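The Case Against the Forever Bouquet

My sister-in-law, Meron Asfaw, gave me a box of fake flowers for my birthday and told me I would never have to buy flowers again. I have been turning that sentence over ever since. I did not know that buying flowers was a thing I needed to be rescued from.

Silk flowers, they used to be called, though I doubt a silkworm was ever consulted. The shops now say "faux" or "forever." Willeck, the home store out by the bypass, has given them a whole wall, and in April I stood in front of it trying to work out what people see. A woman next to me was filling a cart. She told me she does her hallway by season. I asked what she does with the old ones and she said they go in the attic, in bags.

So there is the first problem with forever. It has to be stored.

The second is that arranging them is more work than the real thing, and the work has less point to it. With fresh flowers you trim the ends, stick them in water and accept what you get, and in a week you get another try. With the fake kind you are making a decision you may have to look at until you move. You lay everything out first. You start to fuss over which rose goes beside which hydrangea, and whether the greenery should go in early or late.

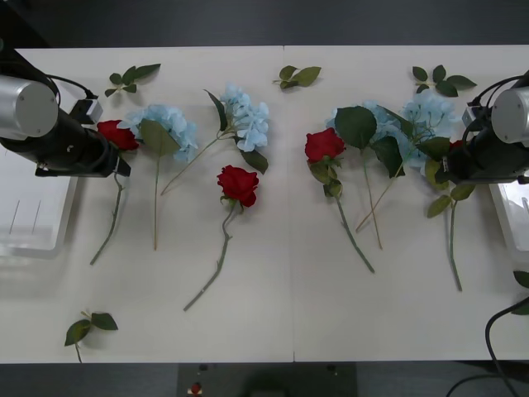
Red roses, pale blue hydrangeas and loose greenery, before any of it meets a vase.

I will admit they look better lying down. Spread out on a plain white top, stems and all, they have some of the charm of a market stall. Red and pale blue is not a pairing I would have picked, but I don't hate it. Put the same stems upright in a vase, though, and I start looking for the dust.

Fuad Lemma, who taught me most of what I know about gardening, takes the other side. He says a fake rose in a dark stairwell beats a dead one, and he is right about stairwells. He also says that cut flowers are flown in, wrapped in plastic and thrown out, so who am I to be smug. Fair enough. I would believe the thrift argument more if the people making it owned one bunch each. The ones I know own six or seven – and a hot glue gun.

What bothers me most is the advice on how to fool your guests. Bend the stems. Add water to the vase. There is a spray that smells of roses. I can live with a decoration, but I don't want to be in on a small fraud every time somebody comes for coffee.

Meron's box is still in my closet. She is visiting in two weeks, and I suppose I'll have to put them somewhere. The stairwell, maybe.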